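Stirkilik — Season One
Progress report to the Pledach Fund
Prepared by Guangming Song, series producer
February 4, 2023

Dear colleagues,

I am writing to inform you about the state of our television series Stirkilik, which you have supported since August. The season has 6 episodes. Four of them are now fully edited, the fifth is in rough cut, and for the last one we still miss two scenes.

Filming

We finished the main filming in the town of Fuentealba before the winter holidays. The two missing scenes are both in the ferry station, and the ferry company closed the building for repairs when we were ready to go in. They promised us a new date, but it is not confirmed in writing. If we do not receive it soon, we will rewrite the scenes for the harbor café, where we already have permission. The writers prepared this version and I find it good, only the goodbye between the two sisters becomes shorter.

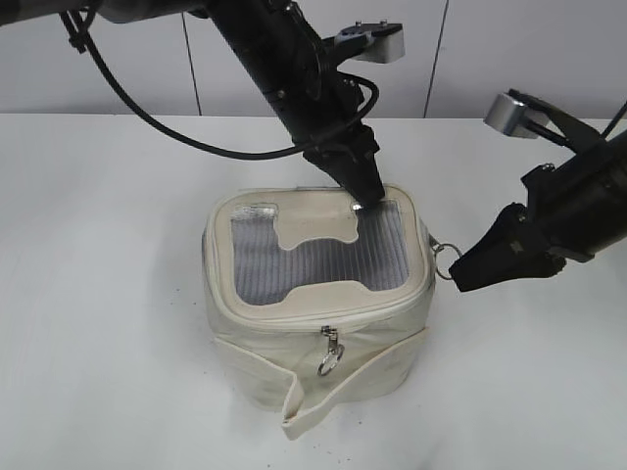 Sound and music

The composer delivered the music for episodes one to four. Episode two was returned to her once, as the opening theme covered the dialogue. The new mix is much clearer. Dubbing is done by Pasteo, and their first samples were accepted with small corrections to the pronunciation of names.

Test screening

We showed the first two episodes to 207 viewers and collected written answers. Most of them wanted to continue watching. The common complaint was that the uncle's story is hard to follow in episode one — we agree, and we moved one kitchen scene earlier to help with this.

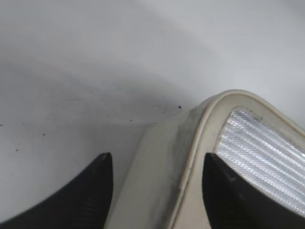
Budget

From the reserve of 3,000 euros we have used 1,957, mostly for extra nights of lodging and for one repeated day of color correction. The remaining part should cover the ferry station or the café, but not both. We do not ask for additional money at this time.

Next steps

Episode five will be locked first, then we send you a private link to the five episodes together. Please tell us who in your office should receive the password. I would also be thankful for your logo in the new version, because the end credits still have the old one.

With kind regards,
Guangming Song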